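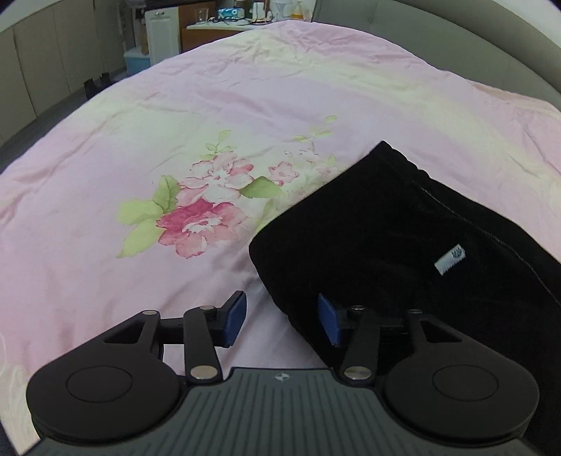 Hand-held gripper at the edge of a dark folded garment on a pink floral duvet.

Dallau bedroom garment subset: data card and equipment planning notes
Last revised April 24, 2023

Contents
Video from hand-held parallel-jaw grippers used on clothing and bedding in furnished homes. This card covers the subset recorded on beds. It also lists what the next recording round needs, so that partner sites can put in purchase requests before August.

Equipment per station
Grippers: 2, same model, with spare pads
Wrist straps: 2
Memory cards: 6
Battery packs: 6
Pad sets, blue: one fitted, one sealed

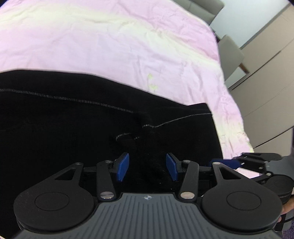

Two grippers over black fabric; the jaws of the nearer one are open.

Budget basis
Plan for 22 stations. Order grippers in pairs from Tronico; single units are quoted separately and take longer to ship. Pads are a consumable and go under supplies. Linkage pins are charged to repair. The Ilten site shares its spares with Abera and should not order a second set.

Lead time is 30 working days from a signed order. Customs delays are not included. Stations without a full spare pad set at the start of a round are moved to the end of the schedule.

Known limits
Dark fabric on a bed is common in this subset. Garment type is not always clear from a single frame, and labels use "dark garment" in those cases. Tag text is not transcribed.

Open items
Storage quote for raw video
Replacement interval for pads on velvety fabric
Second supplier for straps

Contact for orders and access: Olaia Arroyo, Dallau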